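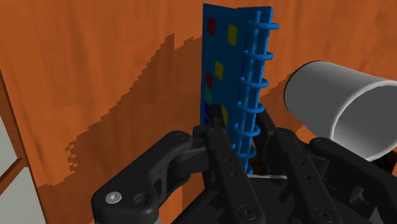
Good Practice Corner: Writing Down What Counts as a Grasp

Those of you who came to the spring meeting at Mornell will remember that we ran out of time just as the discussion on grasp trials was getting lively, and I promised to pick it up again in these pages. It has taken me longer than I meant it to (my apologies to everyone who wrote in asking), but the working rules are now in a shape I'm happy to share, and I'd love to have your comments before the October meeting.

The question we kept coming back to was a simple one. When a group reports that its gripper picked up an object in simulation, what do the rest of us get to assume? At Garrido they had been calling a trial good once both fingertips registered contact. At Gesavano the object had to leave the table and stay up. Both are perfectly sensible ways to work, and both groups had been writing "success" in the same column of the same shared spreadsheet for the better part of a year! You can imagine the afternoon we spent sorting that out.

So the first rule in the new draft is that contact, closure and lift are recorded separately, each with its own yes or no. A spiral-bound notebook standing on edge between two fingers is a lovely case for this, as it happens. The fingers can be closed on it very nicely and you still know nothing about whether it will come up off the wood, or swing around the moment it does. Please don't fill in the lift column from a closure picture. I have done it myself and I was wrong.

The second rule concerns neighbors. If there is another object on the surface, say a cup lying on its side next to the target, then it goes in the record too, along with its starting pose. Several of you felt this was fussy, and I do see the point, but a gripper with wide outer links needs room to open, and a cup that gets nudged changes the next trial whether or not it changes this one. The compromise we settled on is that you log anything within 10 centimeters of the target and leave the rest to your own judgment.

Third, thin and flat objects get their own category. Books, notebooks, folders and the like used to be lumped in with boxes, and the boxes made everybody look better than they were. For bound items we now ask which side faces which finger, and whether a finger touches the cover, the binding or the page edges. Coil bindings deserve a note of their own. Some simulators treat the rings as one solid block for collisions and draw them separately for the eye, so what you see between the rings and what the physics sees can be two different things. Check your collision shapes and say which kind you used.

Fourth, a plea about repeats. The draft asks for 8 trials per object and pose as a minimum, with the random seeds written down, and no quiet dropping of the ones that went badly. If a trial is thrown out, say why in a line or two. The test set kept by the Flulusex project now has 220 entries, and the ones with honest failure notes are by far the most useful to newcomers.

Last of all, still images. We would like one at closure for every object, taken from the wrist view, and kept with the lighting and shadows left as they came out of the renderer. A few groups brighten theirs for slides, and that's fine for slides, but the copy in the record should be untouched.

The full draft runs to four pages and is on the members' page under Standards. Comments are welcome in any form you like - a marked-up copy, a quick message, or a long grumble, all of which I read. If your group would be willing to try the rules on a batch of its own before October, please let me know soon so that I can match you with another group and have each of you score the other's trials. Gesavano has already said yes and is looking for a partner.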